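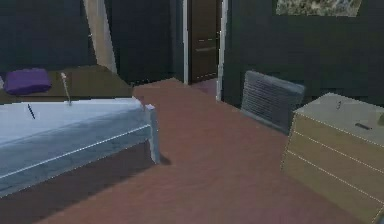 Listenarchiv > Wohnen und Schlafen > Matratzen, Lattenroste, Gästebetten

Lesezeit: 5 Minuten

Diese Seite verwendet Cookies, um die Darstellung des Archivs zu verbessern. Mit der weiteren Nutzung stimmen Sie dem zu. Einstellungen | Akzeptieren

Betreff: Re: [Schlafliste] Gästebett: Härtegrad für Leute, die man mag

Hallo Liste, hallo Hanneke,

Hanneke Stevens schrieb am Donnerstag:

> Liebe Mitlesende,
> wir richten gerade das kleine Zimmer zum Hof neu ein, und es soll ein
> richtiges Bett hinein, kein Klappsofa mehr. Das Gestell (Aasen, 140 cm)
> ist schon da. Jetzt stehe ich vor der Matratze und komme nicht weiter.
> Im Laden in Kollent hat man mich nach dem Körpergewicht meiner Gäste
> gefragt. Ich habe gesagt, das sei unterschiedlich. Daraufhin bekam ich
> eine Tabelle.
>
> Meine Fragen:
> - H2 oder H3, wenn mal die Schwiegermutter kommt und mal mein Bruder?
> - Lohnt sich die teure Grallora mit den sieben Zonen für ein Bett, in
> dem 20 Nächte im Jahr jemand liegt?
> - Braucht es einen Topper? Die einen sagen ja, die anderen verkaufen
> keine.
> - Was macht man mit der alten? Die liegt seit März im Flur, und
> allmählich grüßen wir sie.
>
> Danke und Gruß
> Hanneke

zu 1: Die Härtegrade sind in Deutschland nicht genormt. Das wissen hier die meisten, aber ich schreibe es gern noch einmal hin, es beruhigt mich. Ein H3 beim einen Hersteller ist beim nächsten ein H2 und beim übernächsten eine Weltanschauung. Wer zwischen Schwiegermutter und Bruder vermitteln muss, nimmt die mittlere der drei Matratzen, die im Laden nebeneinander liegen, und liest das Etikett erst zu Hause. Zu weich ist für Gäste übrigens schlimmer als zu hart. Auf einer harten Matratze schläft man zwei Nächte schlecht und erzählt beim Frühstück davon. Aus einer weichen kommt man nicht mehr zum Frühstück.

Die Tabelle mit dem Körpergewicht würde ich behalten. Auf der Rückseite ist meistens Platz für den Einkaufszettel.

zu 2: Nein. Sieben Zonen setzen voraus, dass der Mensch mit der Schulter dort liegt, wo der Hersteller sie vermutet. Mein Schwager ist 1,96 m und liegt mit der Schulter in der Lendenzone, mit der Lende im Becken und mit den Füßen in der Luft. Er schläft trotzdem wie ein Stein, was gegen ihn oder gegen die Zonen spricht. Bei einem Gästebett weißt du vorher nie, wer kommt, also kauf einen ordentlichen Kaltschaumkern ohne Geografie. Auf das Raumgewicht achten, ab 40 ist man auf der sicheren Seite, und auf einen Bezug, der sich rundum öffnen lässt und in eine normale Maschine passt. Letzteres bitte im Laden ausprobieren. Bei unserer vorigen ging der Reißverschluss nur über zwei Seiten, und das Abziehen hatte etwas von Geburtshilfe.

Zur Grallora kann ich persönlich nur sagen, dass wir sie einmal probegelegen haben, meine Frau 17 Minuten, dann hat der Verkäufer sich geräuspert. Sie fand sie sehr gut. Mit Gestell und allem hätte das Ganze 2.000 Euro gekostet. Wir haben uns das überlegt und sind essen gegangen.

zu 3: Der Topper ist ein Thema, bei dem diese Liste schon Mitglieder verloren hat. Ich versuche es deshalb vorsichtig: Auf eine gute neue Matratze gehört erst einmal gar keiner. Auf eine mittelmäßige kann einer drauf, sie wird dann eine mittelmäßige Matratze, die sieben Zentimeter höher liegt. Beim Aasen musst du ohnehin aufpassen. Die Seiten sind ziemlich niedrig, und wenn oben noch eine Lage dazukommt, rutscht das Spannbettlaken bei der ersten Drehung ab. Dann eher zwei Decken zur Auswahl hinlegen, eine dünne und eine dicke. Damit erreichst du bei Gästen mehr als mit jedem Schaumstoff, und es kostet weniger.

zu 4: Sperrmüll anmelden. Die Wartezeit ist bei uns länger als bei manchem Facharzt, also heute noch. Verschenken klappt bei gebrauchten Matratzen so gut wie nie. Wir hatten unsere bei Vavia eingestellt, »kostenlos an Selbstabholer«, und bekamen drei Anfragen. Eine wollte wissen, ob wir liefern. Eine fragte, was letzte Preis. Die dritte kam tatsächlich, sah sich das Stück lange an, drückte zweimal mit der flachen Hand darauf und nahm dann unsere Stehlampe mit. Die war gar nicht eingestellt, aber ich war froh, dass überhaupt etwas wegging.

Noch ein paar Dinge, nach denen du nicht gefragt hast, das ist hier ja so üblich:

Lattenrost. Der Abstand zwischen den Leisten sollte beim Kaltschaum unter vier Zentimetern bleiben. Verstellbares Kopfteil bitte weglassen. Gäste stellen es hoch, bekommen es nicht wieder herunter und schweigen dann aus Höflichkeit, manche bis Sonntag.

Lüften. In einem Zimmer, das selten benutzt wird, bleibt die Matratze gern vergessen und voll bezogen liegen. Besser abziehen, wenn der Besuch weg ist, und alle paar Wochen hochkant stellen. Eine Plastikfolie »gegen den Staub« auf keinen Fall. Mein Vater hat das jahrelang gemacht, und gegen den Staub hat es auch geholfen.

Ablage. Jeder Gast hat ein Telefon, eine Brille, ein Glas Wasser und ein Buch, in dem er nicht liest. Das alles muss irgendwohin, wo er es im Dunkeln findet. Ein Hocker tut es, ein niedriger Tisch ist besser. Und eine Steckdose in Reichweite! Wer nachts auf allen vieren hinter dem Schrank sein Ladekabel anschließt, merkt vom Raumgewicht nichts mehr.

Kissen. Da bin ich inzwischen streng. Zierkissen räumt jeder Gast am ersten Abend weg und legt sie am letzten Morgen in falscher Reihenfolge zurück, und man selbst tut so, als sei es egal. Zwei vernünftige Kopfkissen, ein flaches und ein festes, dazu meinetwegen ein buntes fürs Auge.

Und dann der wichtigste Rat, den ich selbst zu spät bekommen habe: einmal drin schlafen. Eine ganze Nacht, mit geschlossener Tür und dem Hoffenster so, wie der Gast es vorfindet. Ich habe das bei uns gemacht, um zwei Uhr sprang die Gastherme an, die hinter der Wand hängt, um vier noch einmal, und um halb sechs kam der Bäckerwagen. Ich hatte mich immer gewundert, warum meine Schwester so gern früh abreist.

Schreib bitte, was es geworden ist. Und falls du die Stehlampe von Vavia irgendwo siehst, messingfarben, Schirm leicht schief, meine Frau fragt wieder danach.

Gruß
J.

PS an alle: Bitte beim Antworten die Zitate kürzen. Ich weiß, ich habe es oben selbst nicht getan.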